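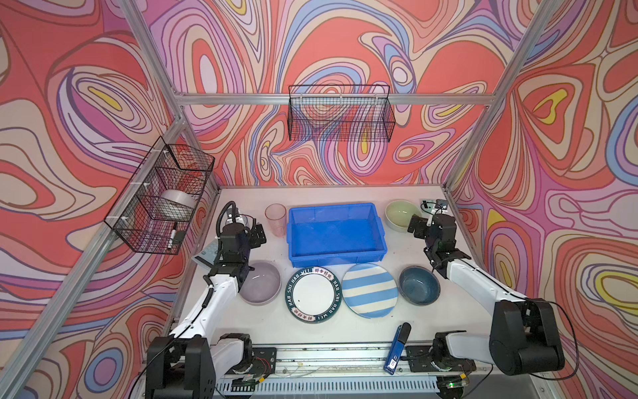 Search this site Search Go

Robot Manipulation Lab – Handout 4: Clearing a Table
Instructor: Shahab Salehi
Posted 11 November 2021

Work in pairs, one student per arm. Each pair gets a 42-minute slot in Room 518. Sign up on the sheet by the door.

The task is to move dishes and cups into the tray with the two arms. Start with the cups. They are light and they tip easily, so bring the gripper down slowly, with one finger on each side of the wall, and stop before you close. 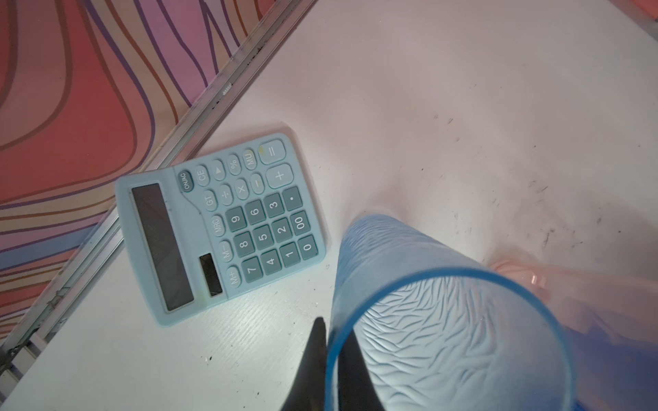 Close in small steps and check the wrist view after each one. A translucent plastic wall can be hard to pick out against a white table – use the rim as your guide. If the cup slides, open the gripper, back off and start again. Don't chase it.

Bowls come next, then plates. Lift a plate by its edge only. Keep the other arm still until the first one is clear of the tray.

Turn in by the next lab:
- your run log, including failed tries
- a half-page note on one grasp you would change
- Problem 2 from the Hurnby worksheet

Ro-un Sun holds help hours after lab. Bring your log.

Related items
Handout 3: Homing and Joint Limits
Handout 5: Two-Arm Handoffs
Wameck Cup student rules
Yammine project teams

Contact the lab | Copyright Skusik Robotics Course | Back to top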